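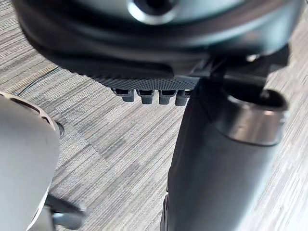 灰色の背景、ローレット帯の下にタブ4つ

2023年3月11日

作業台まわりの片付けと背景紙の件。急いで書く、あとで直す。

背景のグレー、Mometleyのロールに統一でいいと思う。前の白だと暗い色の部品が全部つぶれる。グレーだとタブの下に影がちゃんと落ちて、すき間も読める。左端の1つだけ少し離れてるのも分かる。次からこれで。

ロール残り、測ったら468cm。7月までもつか微妙。新しいの1本1640円、送料別。Zomavlowでまとめて注文するならテープも一緒に。テープは幅広のほう。細いのは端が浮いてくるのでもう買わない。

午前中やったこと
・台の上の物を全部棚へ。天板をアルコール拭き
・背景紙の張り替え。しわ取りに手間どった、巻きぐせがひどい。一晩逆巻きにしておくべきだった
・照明の高さ調整。つや消しの面はどの高さでもほぼ同じ。丸い開口の銀色っぽいリングのほうが光を拾いすぎる。低めにして、トレペを一枚かませて妥協
・Rakenaの引き出し、ラベル貼り直し。3段目だけまだ

ローレットの菱形の目、細かいのでほこりが詰まりやすいはず。布で拭くと繊維が残る。ブラシ使うこと。ブラシは青い柄のやつ、流しの横に戻す。溶剤つけたブラシと混ぜなないで。

備品番号3713の棚、Drorkovの箱が入らない。奥行きが足りない。横向きにすれば入るけど今度は扉が閉まらん。とりあえず扉を外して壁に立てかけてある。ねじは小袋に入れて棚の中、テープでとめた。捨てないように。箱のほうを小さくする手もあるが中の仕切りがもったいない。

棚板に載せるのは最大3箱まで。前に4つ積んで真ん中がたわんだの忘れずに。重いのは下の段。

午後 追記
テープの在庫あった。窓側のかごの底。なので注文は紙だけでいい。かごの中身も一回ぜんぶ出さないとだめ、同じカッターの替刃が何袋も出てきた。開封済みのから使う。

照明の位置は床にマスキングテープで印つけた。脚を動かしたら印に合わせて戻してください。高さはポールに鉛筆で線。消えかけてたら書き足し。

残り
・引き出し3段目のラベル
・棚の扉どうするか
・紙の注文、今週中
・ゴミ出し、段ボールはひもでくくってから。ひもが見当らない、たぶん工具箱の下

コンセントの延長コード、台の手前を通すのやめたい。足に引っかかる。後ろから回すには長さが足りないので、もう一本の長いほうと入れかえる。明日見る。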